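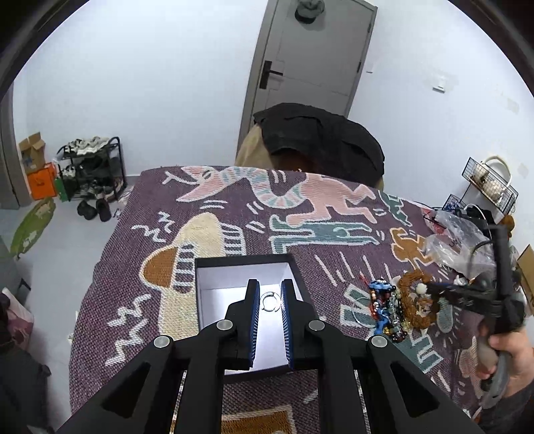
Search this blog Search

I have been putting off the jewelry for months, and I know I'm not alone, because the last time I mentioned it on this blog I got more email than I did for the whole kitchen series. It isn't even good jewelry, most of it. It's beads and rings and chains and the little charms that come attached to other things, and for the longest time it all lived together in one plastic bag in a drawer, where it quietly tied itself into a ball.

My method (if you can call it that) is to do everything on top of the bed. I tried the kitchen table back in November and lost a ring to the floor within minutes, and then spent the rest of the evening on my knees with a flashlight. A woven blanket is so much kinder. Nothing rolls, nothing bounces, and you can spread out as much as you like. The purple one with the cartoon creatures all over it is my favorite for this, even though a small charm can disappear into a pattern that busy and you have to pat around for it like you're looking for your glasses.

Then you want a box. Mine is a plain open one, white inside with a black rim, and I really do recommend white on the inside if you have the choice. A little silver ring shows up against it nicely, and so do dark beads. My friend Shih-chieh Hsiao swears by egg cartons, and I did try that, but a bracelet doesn't want to sit in an egg cup, it wants to climb out and visit its neighbors.

I start with the beads because they're the easy part and they make me feel like I'm getting somewhere. Wooden ones, stone ones, the stretchy ones that have gone a bit loose — they all go in the box in a heap, and I don't fuss over the order. Abelardo Zapata, who used to mend necklaces at the Saturday market in Brastow, told me once that beads hardly ever tangle with other beads. Chains are the troublemakers. Chains will knot themselves around anything that holds still, and they're especially fond of keychains and cords.

So the chains wait until last, with whatever they've grabbed hold of. I make a cup of tea first. I put it well away from the blanket (ask me how I learned that one), and then I sit down and loosen the whole clump from the outside with my fingertips, never pulling, just sort of fluffing it until I can see which end belongs to what.

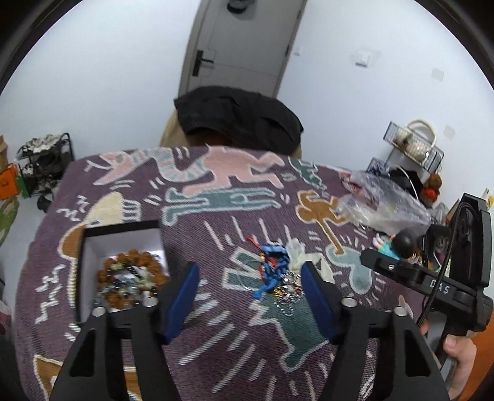 Should keychains be stored with the jewelry at all?

I'd keep them apart. The rings and clasps on a keychain catch on thin chains every time you open the box, so a hook by the door or a small dish of their own is a much better home.

For a really stubborn knot I use two sewing pins and a saucer turned upside down, working one pin against the other until there's a bit of slack. Some people put a drop of baby oil on it, and that does help, though you'll want to wipe the chain afterward with a soft cloth. I wouldn't do it near the wooden beads, they drink it right up and go blotchy.

Next I want to get to the drawer where the bag used to live, and I'm thinking of lining it with a scrap of felt left over from last year's stockings. If it's the right green I may even have enough for the drawer below.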